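Home | Kitchen | Workshop | Cleaning | Robot Help
Last updated: May
Filed under: Tips > Robot Help > Kits on Test

Getting a Two-Arm Helper Kit to Work at Your Counter

Prorklow sells a planning kit for two-arm home robots. You lay out your room on screen and run the job there before you try it at home. Dario Marras tested it for us over 15 evenings. Start with both grippers open and just above the counter.
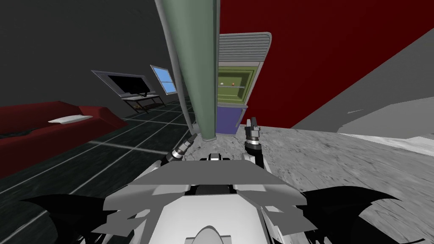 Both grippers open over the stone-look counter, with the tall cabinet behind.

1. Keep the counter clear

Take off mugs, mail and anything with a cord. Leave at least 15 inches free in front of each arm. The kit lets you save a layout, so save the empty one first.

2. Bring the arms in slowly

Set the speed to 40 percent for the first run near a cabinet. Approach the base with both arms low, then raise one at a time. Small round things like balls need the lowest speed setting. 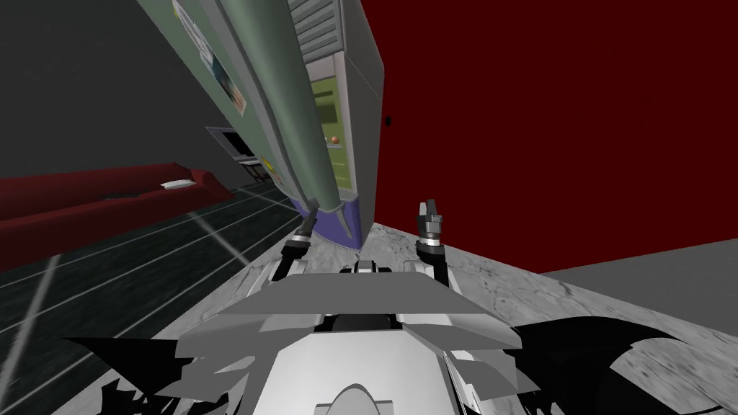 3. Check the fingers before each run

Open them all the way, look at the gap, and close them on nothing once. Benedetta Pagano keeps a note of the finger opening for each job, and it saves her roughly 3 minutes of setup.

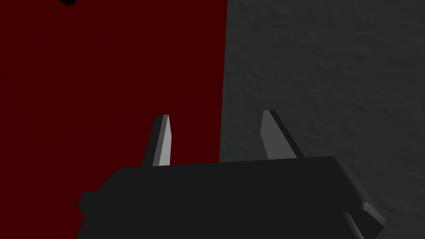

Can I use the kit before I own a robot?
The planning part runs without one. You only need the arms connected when you move a saved job to your own kitchen.

The kit costs $333, and room layouts are included.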